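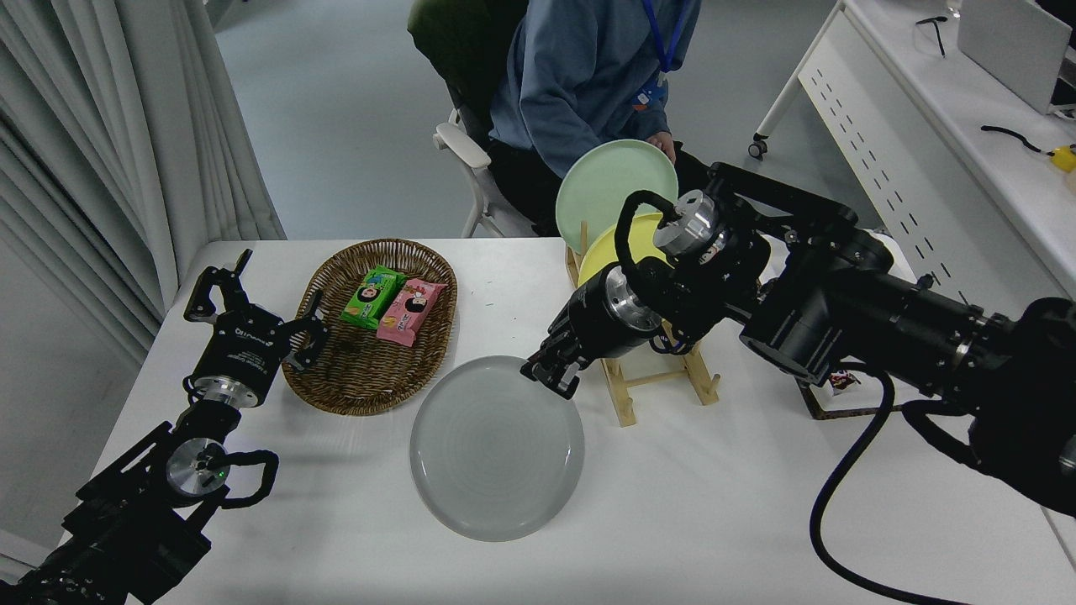 Barkthorpe's meat-free lunch club is going strong

24 May 2023
By Rahel Auer

Two years ago Savita Lodhi cooked a pot of chickpea curry for her neighbours in Barkthorpe and asked them to skip meat for one lunch a week. Since February her club has served 3,043 plates, all of them vegan, and what plates they are! I had the beetroot dhal and went straight back for more.

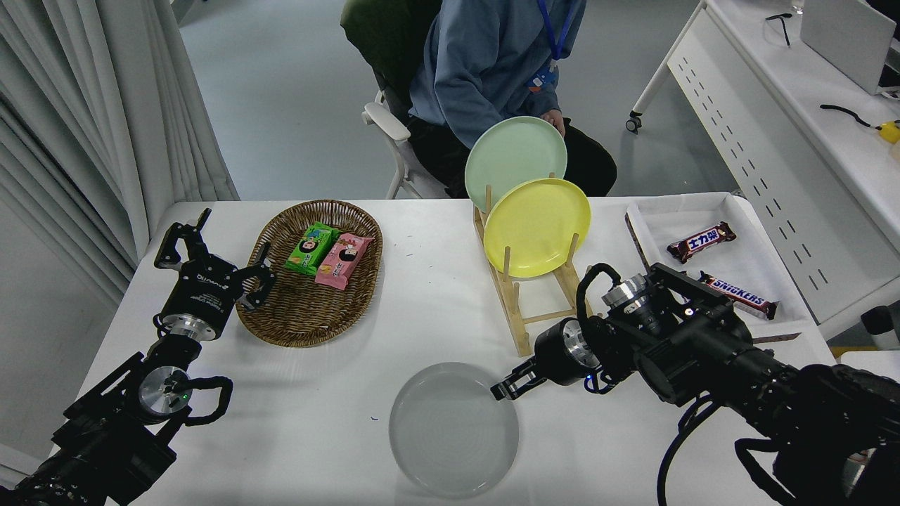

Lodhi grew up on her grandmother's lentils and still thinks pulses are the best argument going for a greener diet. Snacks are harder -- bright wrappers like the green and pink ones in the basket, with cartoon faces on, are what children reach for first, so she bakes spiced chickpeas and sells them at the door in paper cones. They're gone by one o'clock.

Most of the veg comes from Semwal, the growers on the hill road, who set aside 100 crates a season for the club.
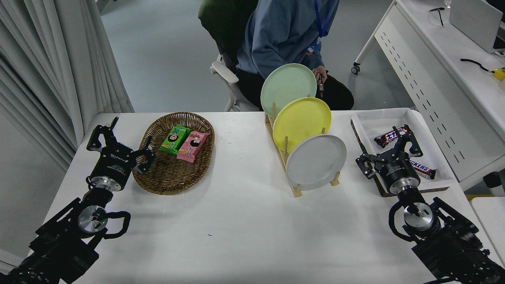 Snacks in a wicker basket.

"Come hungry," Lodhi says. "You can argue with me about bacon afterwards."

Comments

Jo M: The dhal is gorgeous. Recipe please!!

Petera: Any gluten-free options?

Related
Oat milk on test
Growing beans in small gardens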